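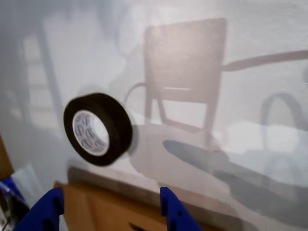
The unit of sale for a consumable should be the quantity a person will use before the product expires. Very few household goods are sold that way, and adhesive tape is a clear case. A roll is priced by length, compared by length and reviewed by length, although most of us have no idea how many metres we get through in a year. A roll of black tape on a white cardboard core, with small blue and reddish marks printed round the inside, still has a thick band wound on it, and I would expect most rolls in most homes to look much the same on the day they are thrown out. The adhesive has a working life. The length printed on the wrapper takes no account of it.

My argument is that consumer packaging should carry two figures where it now carries one: the quantity supplied, and the period over which that quantity remains fit for use once opened. Cosmetics already do something close to this with the open jar symbol. Paint, glue, sealant, filler, tape and batteries mostly do not, or do so in a form that needs a batch code and a telephone call to interpret. The buyer is given a unit price and left to assume that a lower unit price means better value. For anything that degrades, the assumption is often false.

Consider the arithmetic. A 900 ml tin of wood glue will usually cost less per millilitre than a small bottle. If the household uses the contents of the small bottle and then nothing for three years, the cost of the large tin per millilitre used is the full price of the tin divided by the same small amount. The remainder has to be stored, then disposed of, and disposal is not free either, though the charge is normally buried in the council tax. The shelf label reports a saving. The household accounts, if anyone kept them, would report a loss.

I did keep them. Between one November and the next I recorded every repair and maintenance product bought for a two-bedroom flat, with the date opened, the amount used and the condition of what was left. I do not claim that one flat is a sample. It is enough to show that the measurement can be made with a kitchen scale and a notebook, and that a manufacturer with a test laboratory has little excuse for not making it. The worst item was a cartridge of sealant, used once along the back of a sink and found solid in the nozzle and for some way down the tube when it was next needed. The best was a box of screws, which do not go off and which I am happy to see sold in any quantity the shop likes.

The distinction matters. Stable goods and unstable goods sit on the same shelves under the same form of label, and the label was designed for the stable ones. Unit pricing came out of grocery retail, where it works tolerably well: flour is bought often, used at a steady rate, and carries a date. Carry the same label across to the hardware aisle and two of those three conditions disappear. The purchase is rare and the rate of use is irregular. The date, which might have been kept, is usually missing as well.
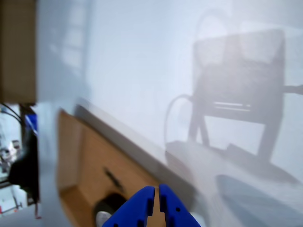

The usual objection is that storage conditions vary too widely for any stated period to be meaningful. A tube kept in an unheated shed and a tube kept in a hall cupboard will not age alike. This is true, and it is also true of milk. Food labels deal with the problem by stating the conditions: keep refrigerated, use within three days of opening. A sealant label could state a temperature range and a period in months. Anyone who keeps the tube in a shed would then at least know that they were outside the terms.

A second objection was put to me by Gopinath Varma, who spent many years buying stock for a chain of hardware shops and now advises smaller ones. His view is that an in-use date would be read as an instruction to throw away. People would bin perfectly sound glue on the date given, and waste would rise. I take this seriously, as something of the kind has plainly happened with food. The answer lies in the wording. A statement that full bond strength is maintained for twelve months after opening describes performance. It does not tell anyone to discard anything, and a person sticking a handle back on a drawer may reasonably decide that three-quarters of full strength will do.

His third point was commercial, and I think it was the real one. Large packs carry the margin. A label that made the small pack look sensible would move sales towards it, and small packs cost more to fill, ship and display per unit of contents. The trade would resist. I agree that it would, and I do not regard this as an argument about whether the label is correct.

There have been attempts. Handunow, a mail-order supplier I used for a time, sold glues and fillers in single-job sachets with the coverage printed on the front in plain figures. The catalogue ran to 2,992 lines, far too many, and the sachets were hard to find among them. The idea was sound all the same. Each pack stated what job it was sized for, and nothing was left to go hard in a drawer. The postage was another matter and is the reason I stopped ordering.

Leranetti took the opposite route and put a conventional large cartridge into a case with an airtight cap, claiming a longer life after opening. I have no quarrel with the engineering. My complaint is that the claim took the form "lasts longer", with no period and no comparison. Longer than what was left to the reader. A cap that extends the life of a sealant from one month to four is worth paying for; one that extends it from one month to five weeks is not. Without the figure there is no means of choosing, and a buyer with no means of choosing will go back to the unit price.

Syafiqah Liem, whose work is in materials testing, has pointed out to me that the data exist in many cases already. Adhesive makers run ageing tests as a matter of course, and trade customers can often get the results by asking. The figures are held back from the retail pack by habit and by lack of space. Space is a weak excuse. A typical tube carries the brand name at least three times, along with a picture of a delighted person holding a mended vase. One of these could be spared.

I would go further than labelling in one respect. Where a product is known to fail within a year of opening, I think the retailer ought to be obliged to stock the smallest size the maker produces, at whatever unit price covers the cost. The small size frequently exists and is simply not ordered in. The branch nearest to me, on the Hirnlow retail park, sells four sizes of contact adhesive and the smallest would resole every shoe in the building. The next size down is listed by the same maker and is available by special order, in packs of twelve.

Some readers will say that the amounts of money are trivial. For one tube they are. The habit is repeated across every cupboard under every sink, and the contents of those cupboards arrive eventually at a disposal site, where half-used chemical products are among the more awkward things to handle. The cost per household is small and the handling cost is shared by everyone, including those who bought the right size in the first place.

A trial would be easy to set up. One retailer, one aisle, one category – sealants would be my choice, as they fail early and visibly. Print the in-use period on the shelf label beside the unit price, in type of the same size, and leave it for a year. Record sales by pack size before and after. If buyers ignore the second figure, I will have been wrong about its value and the shop will have lost the price of some labels. My own sealant, meanwhile, now comes in the smallest cartridge I can get, at nearly twice the price per millilitre, and I have finished the last three.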